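Home Projects Reports Software People Contact

Picking soft things out of a box: what the Hevow recordings can and can't teach

Project report by Dougal Strachan
Supervisor: Lutz Baumgart

1. Purpose

The Hevow project collects demonstrations with hand-held grippers, one in each hand, so that the movements can later be used to train a two-armed robot. Most of last year's recordings were of hard objects such as cups, blocks and tins. My project was on soft ones. I wanted to find out whether a small model could tell, from the moment the pads first touch an item, if the grasp was going to hold during the lift.

With a cup this is fairly easy. The pads stop when they meet the cup, and the width between them says most of what you need. With a ball of yarn or a crumpled cloth the pads keep closing, the item changes shape, and the final width can be the same for a good grasp and a bad one.

2. Set-up

The items were kept in a cardboard box with the front cut low so that the jaws could come in at a shallow angle. It stood on a blue blanket with a bumpy texture. I chose the blanket after trying a bare tabletop, where light items slid away when the jaws brushed them.

All recording was done in a furnished room with the usual clutter left where it was. Lutz Baumgart wanted it that way, as the older Dullar set was recorded against a plain grey screen and models trained on it did badly anywhere else.

The items were chosen to be soft in different ways. Some are open and springy, like the mesh bath pouf. Some are fluffy on the outside and firmer inside. Others have no fixed shape at all. 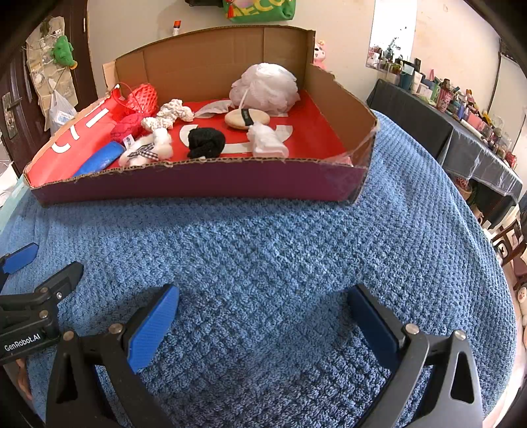 Each demonstration began with both grippers open and outside the box. The operator picked one item, lifted it over the front edge and set it down on the blanket. The other gripper was free to steady the item, move something out of the way or do nothing. I gave no instruction on which hand to use. Items were not put back in a set order between demonstrations, and if something got tangled it was left tangled.

3. Recording and labelling

I recorded 238 demonstrations during August, working in the mornings until the light changed. My first plan was to label each demonstration as a success or a failure. This did not work well. Many had a failed first grasp, then a second one that held, and a single label hid that.

I changed to labelling each closing of the jaws separately. This was done in Florar, which shows the video and the jaw width on one time line. For each closing I marked first contact, the end of closing, the start of the lift and one of three outcomes: held, slipped, or held by an edge or thread only. There were 2,567 closings in all, far more than I had expected. A lot of them are small adjustments where the operator opened the jaws slightly and closed again.

To check the labels, I went through 42 demonstrations a second time without looking at my first set. The outcomes mostly agreed. First contact was the weak point. On the fluffy items it is hard to say when the pad is touching the item and when it is only touching loose fibres, and my two answers could be several video frames apart.

4. The model

I used a small network with two inputs: a crop of the picture around the pads, and the jaw width over a short time after first contact. It gives a single number for how likely the grasp is to hold. I trained one version with the width only, one with the crop only and one with both. The demonstrations were split before training so that closings from the same demonstration never appeared on both sides.

5. Results

The width-only version was little better than always guessing "held". The crop-only version was clearly better, and adding the width to it helped a little on the firmer items and made no difference on the rest.

Lace was the hardest. A crocheted piece can be gripped through a bunch of loops, where it holds well, or by one scalloped edge, where it stretches and may pull out. From the camera's side these can look almost the same. Small objects resting in or against the lace made it worse, and the model often judged the grasp by the small object.

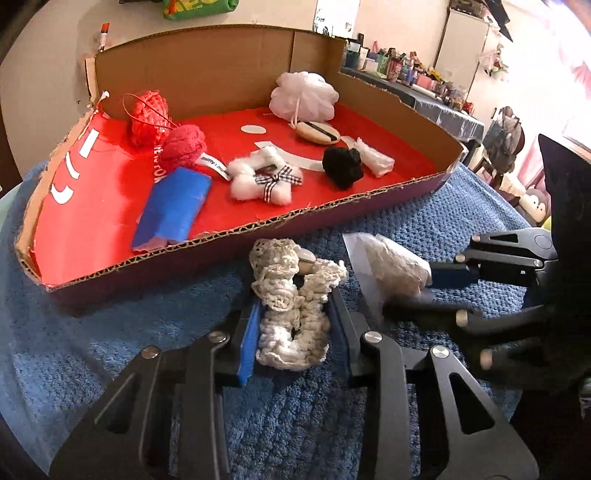 Page last changed: August, 16:20 (D. Strachan)

Thin plastic bags caused a different problem. They crumple under the pad and reflect light, so the crop changes a great deal while the grip hardly changes. The model was too doubtful about bags and gave low scores to grasps that held.

I also ran a short trial on the arm in the Frerichs lab, with 10 lifts of the bath pouf. If the score was low after first contact, the arm opened and tried again from a slightly different angle. Seven lifts held on the first accepted grasp. Two slipped, and in the last one the arm kept rejecting its own grasps until I stopped it. This is too few to say much – the trial mainly showed that the score can be worked out quickly enough to be used.

6. Problems and what I would change

The second gripper is hardly used by the model. In many demonstrations it was pressing on a neighbouring item while the first hand lifted, and I think that often decided the outcome. I would add a label for it.

Cords and loops should be labelled too. An item that is held firmly can still be caught on something else in the box, and I marked those as slips when the jaws let go. That was probably wrong.

I would also ask more people to record. Almost all the demonstrations are mine, and I approach from the right out of habit.

The labels and the training code are in the project folder. The videos can be had from Lutz on request.

Comments

kestrel_b: Did you try the crop from both grippers' cameras at once? We had the same trouble with socks, and the second view helped with edges.

Dougal: Not yet. The timing between the two was slightly off in the early recordings, so I left it out.

M. Oyelaran: Could you put the label definitions up as a separate file? I'm not sure where "edge or thread only" ends and "held" begins.

Dougal: Yes, I'll add it to the folder. I used "held" if material was between the pads over at least half their height.

pjw: The link to the Dullar set on the Software page is broken.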